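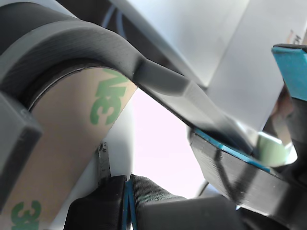

Budgeting the second peel cell

Wednesday, May 27, 2026

The request for next year's equipment money is due, so I have been turning my notes from the first cell into line items. We make display panels with a pressure-sensitive adhesive layer, and the cell exists to handle the part while the 3M liner is on it and to get the liner off. The arms are the easy part of the estimate. You ask for a quote and a number comes back. The rest of the money goes to things that have no list price.

My first draft in March had one row called "tooling." I have since split it up.

Printed parts

Fingers, clamps and nests are all printed in house. Filament cost is low enough that I stopped tracking it by part. Printer hours are the real cost, and so is the time spent redrawing a finger when the contact angle is wrong. I am planning 90 hours of printing for the second cell, including spares. Layer lines are visible on everything and I have no plans to pay for a better finish on parts that will be revised again.

Pads and tape are a separate row. The blue surfaces on the fingers are consumables and should be bought like consumables, with a reorder point. On the first cell they came out of the general supplies account, which made the cell look cheaper to run than it is. 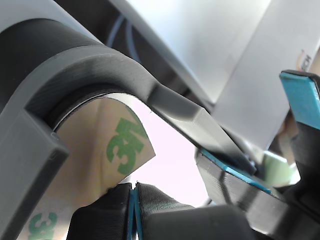
Printed gripper parts and fingertips, with 3M liner under the arch.

Quotes

Ranix quoted machined fingers as an alternative. The parts would be stiffer and the lead time is 36 days. I would take that for a design that had been frozen for a year. Ours has not, so I have left the quote out of the request and kept it on file. Foley quoted the fixture plates and the mounting brackets, and that one is in.

Shipping to Kekville was missing from both quotes. Ask for it in writing.

Fixtures

One nest per panel size. The present design is a raised platform on legs with walls to locate the panel and a clip at the front. The walls are where the revisions happen. A small change in panel thickness means a new front clip, and with the clip printed as part of the platform, the whole thing gets reprinted. For the second cell I am asking for design time to make the clip a separate screw-on piece. I put it at roughly 65 dollars of labor per nest – cheap next to a full reprint.
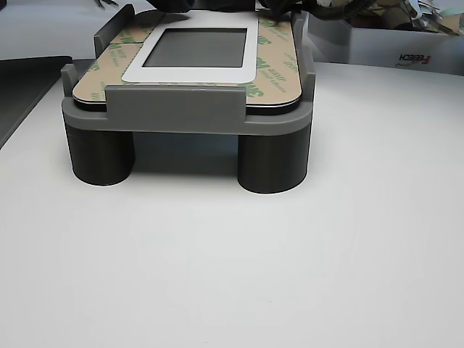

Clekadico / Process Engineering / Bench Automation

Table space also belongs in the plan. A panel on its fixture has a small footprint, but packing material and trays need somewhere to go, and on a white bench they end up next to the work. I have added a side cart.

Arms, cables and mounting

The arms are the largest row and the one I have the least to say about. Same model as now, so spares are shared. What I underestimated before was everything attached to them:

1. Braided cable, in lengths that leave enough slack for the loops at the joints. Order a spare set with the arm.

2. Cable clamps and clips. They cost almost nothing and a missing one stops the install, so 500 dollars covers clamps, clips and small hardware together.
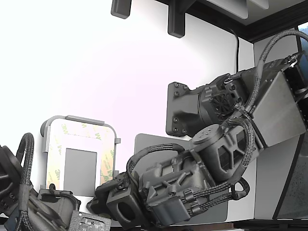 3. Mounting. Flanges, overhead brackets and whatever the wall needs behind them. Get the wall checked before the quote expires.

4. Holders for the panels. Printed, same rules as the nests.

5. Installation labor. Two people, and count the day spent rerouting cables after the first full range-of-motion check.

What is still open

I have not settled whether liner waste needs its own bin and removal method or can go out with the packaging. I have also left service coverage blank until the vendor confirms whether a second arm pair changes the rate. Both rows are in the spreadsheet with a zero and a yellow cell, and I will fill them in before the request goes up.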